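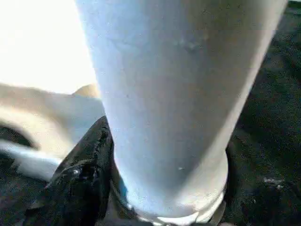
Harard has slip-cast unglazed porcelain for the restaurant trade since the late 1990s, and its production manager has spent most of that time on one problem: shrinkage. The company's current range, Nultness, went into full production in August after two years of trials.

"Everything we make comes out of the kiln smaller than it went in," the manager said. "The question is whether it comes out smaller by the same amount every time."

The clay body used for Nultness is supplied by Esel, a mid-sized processor, in 300-kilogram lots. Each lot is sampled on arrival. Test bars are cast, dried and fired, then measured against the previous lot. A lot that falls outside the tolerance is returned or blended.

"We sent back 3 last year. The supplier was reasonable about it. They had changed a filter press and the particle size had moved."

Drying is the stage that receives the most attention. Pieces leave the plaster molds with uneven moisture, and a wall that dries faster on one side will pull toward that side. The damage often stays hidden until firing.

"Clay has a memory - people say that as if it were folklore, but it is particle alignment. If you bend a wall and push it back, it will bend again in the kiln."

The plant replaced its heated drying room with a slower, humidity-controlled chamber known internally as Lục. Rejects for warping fell to 571 pieces over the following twelve months, from 2,366 in the twelve before. The manager attributes about half of the improvement to the chamber and the remainder to changing the plaster molds sooner.

"Plaster wears. The pores fill and the casting time drifts. We used to run a mold until somebody complained."

Work is now under way on a lower firing temperature, mainly to reduce gas consumption. Results so far are mixed. Absorption is still too high for dishwasher use, and the next set of test bars is due out of the kiln this month.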